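Review: the Breltano two-finger hand gripper, tried at the Roltside open day

Rating: 2 out of 5 for now

I went to the Roltside open day in June mostly to get my hands on the Breltano gripper. The company has been promising for a while that it would let ordinary visitors try it, and I've read enough glossy write-ups of home robots to want to hold something myself. So this is a review of a tool I used for one afternoon, in a room set up by the people who sell it. Take it with that in mind. I did.

The pitch goes like this. You don't program the robot to handle laundry. A person does the chore with a pair of hand-held grippers, over and over, and the recordings are used to teach a machine with the same kind of fingers. Breltano makes the grippers, and a company called Stekmont does the software side. The brochure says 300 sessions will get you "a reliable folding skill." It doesn't say reliable at what, or on whose shirts, and when I asked at the desk I was handed a second copy of the brochure.

The demonstration was in the bedroom area, on a made-up bed. After a short talk you could have a turn, and I ended up having two because the group after mine was late coming back from lunch.

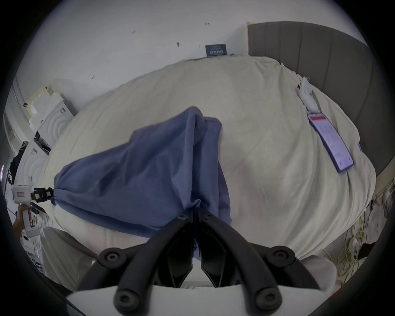
The grip is good. I'll say that first so the rest doesn't sound like sour grapes. The fingers are curved and close gently, and they hold soft cloth better than I thought they would. Working with one in each hand, I could pull a corner out and keep the other side still. It took me maybe a minute to stop fighting it. My hands are on the small side and I could still work it without stretching, though my wrist was complaining by the end of the second turn.

Now the trouble. You have no feeling in the tips. With bare fingers I know right away if I've picked up one layer or two, and with these I had to look every time. Flat hems were the worst. I'd press down on the bed, close the fingers, lift, and come up with nothing. The staff showed me a trick where you push the fabric into a little ridge first and pinch the ridge. It works, but nobody folds clothes like that at home, and I have to wonder what a robot learns from a person who has been coached into doing the job in a strange way.

I asked how long a session takes. The answer was 19 minutes for a small basket of towels and shirts. I can do that basket during the weather report. Sure, the speed of the person isn't the point, the recording is the point, but somebody has to sit there and do all those sessions, and the price list has no line for that person's time.

My other gripe is how tidy the pitch was compared with the task. Every question about hard cases (fitted sheets, socks, anything with a zipper) got the same reply, that it was "on the roadmap." I asked to try a fitted sheet. There wasn't one on hand. At an open day about laundry!
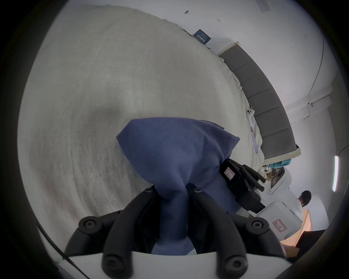

Blue cloth bunched between the fingertips, with the headboard and the rest of the room behind.

What I never got to see was a robot doing the folding by itself. There was a video of one on a loop by the coffee, sped up, with cuts between the steps. I watched it through twice and couldn't find a single fold shown from start to finish. Maybe they have that footage somewhere. If so, show it, slow and uncut, dropped socks and all. I'd be far more impressed by a machine that takes all morning and gets there than by a clip with music on it.

For comparison, I tried the Flores hand tool at a smaller demo last year. It's clumsier and the fingers are stiffer, so for holding cloth the Breltano is the better one of the two. But the Flores people let you bring your own laundry, and I learned more from ten minutes with my own pillowcase than I did from the whole Roltside talk.

Good: gentle grip on soft fabric, quick to pick up, staff patient with beginners.

Not so good: no sense of touch, poor on flat edges, tiring on the wrist, claims on paper that the visit did nothing to back up.

Would I go again? Yes, if they put a working robot in the room, and I've written to ask. Visits are free and the afternoon slot is quieter. Street parking is tight after 2, so use the lot behind the building.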